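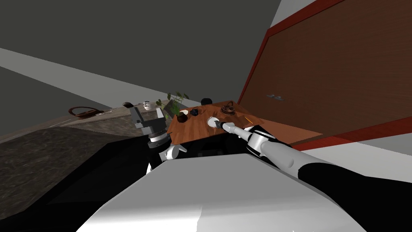
How to get a training course past your manager

By Omid Mousavi, September

You have found a course you want. Your manager has found a budget freeze. Start with the request form in Skurnov, under People, then Learning, then the tab called Other, where we keep all the important things.

1. Put the course title in exactly as the provider writes it. "That cloud thing" was rejected in five minutes, a company record.

2. Pick a provider from the approved list. Gridovano and Akbari are both on it. If yours isn't, allow 30 days for Purchasing to meet them, like them and forget to tell you.

3. In the Business Need box, name one job you do now and how the course changes it. Keep it under 10 lines. Your manager will read 2.

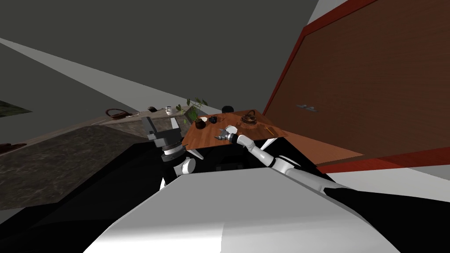
Learning and Development, Flundeck Office

4. Enter the full cost, with the exam fee, the retake fee and the train. Retakes feel like tempting fate, but a second form feels worse.

5. Name the person covering your desk. Ask them first. We do call.

6. Submit before noon on Monday. Requests are reviewed that afternoon, and anything later waits a week in the queue with the standing desk appeals.

Once it's approved, you'll get a booking code by email. Paste it into the provider's checkout page without the space at the end. The space at the end is always there.

If you're turned down, you can edit the same form and send it again after around a week.

Last updated: September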